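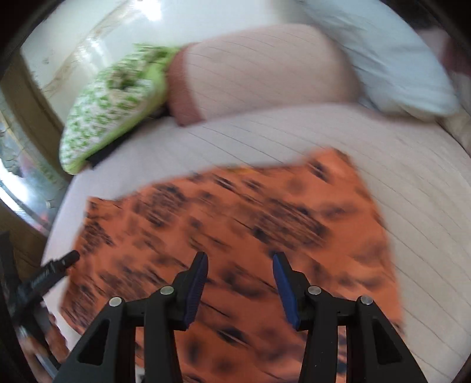 What does it mean to "show" a robot a task?

It means a person does the task, the motion gets recorded, and software learns from the recording. You can do it with a gripper you carry in your hand, or you can sit somewhere comfortable and steer a real arm by remote control. Either way, the robot learns from what you did, including the part where you changed your mind.

Showing, Not Telling: Your Questions About Teaching Robots by Hand
Posted in January by the Flirnov demonstration desk
6 minute read

We get the same questions from every new group of demonstrators, usually on a Monday. These are the answers we give, minus the sighing.

Do I need to know how to program?

No. You need two working hands and a tolerance for repetition that your friends would find worrying. The programming is done by other people, who are paid more and never have to fold anything.

By hand or by remote control – which is better?

Depends on the job. Holding the gripper yourself is quick, and you keep some sense of what you're touching. You feel a hem catch. You feel cloth start to slide. It's also portable, so you can work in a real home without hauling an arm up the stairs.

Remote control is slower. At our Cerna site a demonstrator needs 12 tries, give or take a tantrum, before the arm stops behaving like a forklift. What you get in return is motion the arm can definitely make, because the arm made it. A person with a hand-held gripper can twist a wrist into positions that no arm of ours will ever reach, and we find out weeks later.

Why is it always cloth?

Because cloth is awful. A mug is the same mug however you pick it up. A bedspread has a new shape every time you touch it, and a few more when you let go. If a robot can learn to find an edge, pinch it and pull without dragging everything else along, it has learned something useful. We also do mugs. Nobody writes in about the mugs.

Patterned cloth is its own small misery. A dark leaf printed next to a dark crease can fool software, and it can fool you too around the end of a shift. We use plenty of it on purpose. People own flowered things, and a robot that only understands plain white sheets has a future in hotels and nowhere else.
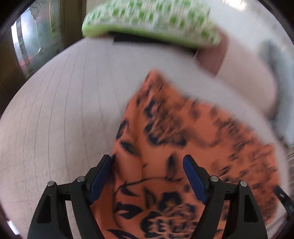 Creases deserve the same patience. Don't smooth everything flat before you start recording. New demonstrators tidy up first out of good manners, and then the robot learns that laundry arrives ironed. Drop the cloth, leave it how it landed, and begin.

How fast should I move?

Slower than you would on your own time, faster than you would at a funeral. Fast sweeps smear the video, and smeared video is hard to learn from. The cure isn't to creep along, though. A robot trained on creeping will creep, and you will be the one watching it.

What if I make a mistake?

Keep going and fix it. Missed the corner? Open the gripper, back off, try again. A recording with a recovery in it is worth having, since the robot will miss corners too and could use some ideas about what comes next. Stop and mark the take as bad only if you drop the gripper, answer the phone or lose track of which task you're on. All of these happened in one take last year. We kept it for the holiday party.

Can I use both hands?

Yes, if the task sheet says two grippers. Start both recordings before you touch the cloth. One hand starting late is the most common reason we throw out a session, and it's a sad thing to discover after lunch.

How many demonstrations does one task need?

For the Suteris folding set we asked for 115. That sounded like a lot to the people doing it and like very little to the people training on it. Both groups have told us so in writing.

How long is a session?

30 minutes, then a break, with a limit of 3 sessions a day. Your thumb will want to argue with you before that. Let it win – tired hands get sloppy in ways you don't notice and the software does.

Will the robot copy my bad habits?

Yes. One of our arms pats the cloth after every fold for no reason at all. We know exactly whose pat it is.

Where do I send a question that isn't on this page?

Use the form on the Sivakumar project page and put the task name in the subject line. "Help" is not a task name, although we do understand the feeling.

Related
Grippers: Charging, Wiping Down and Putting Back Where You Found Them
Remote Control for People Who Get Seasick
What Makes a Take Usable
Suteris Folding Set: Task Sheet Changes
Notes From the Cerna Site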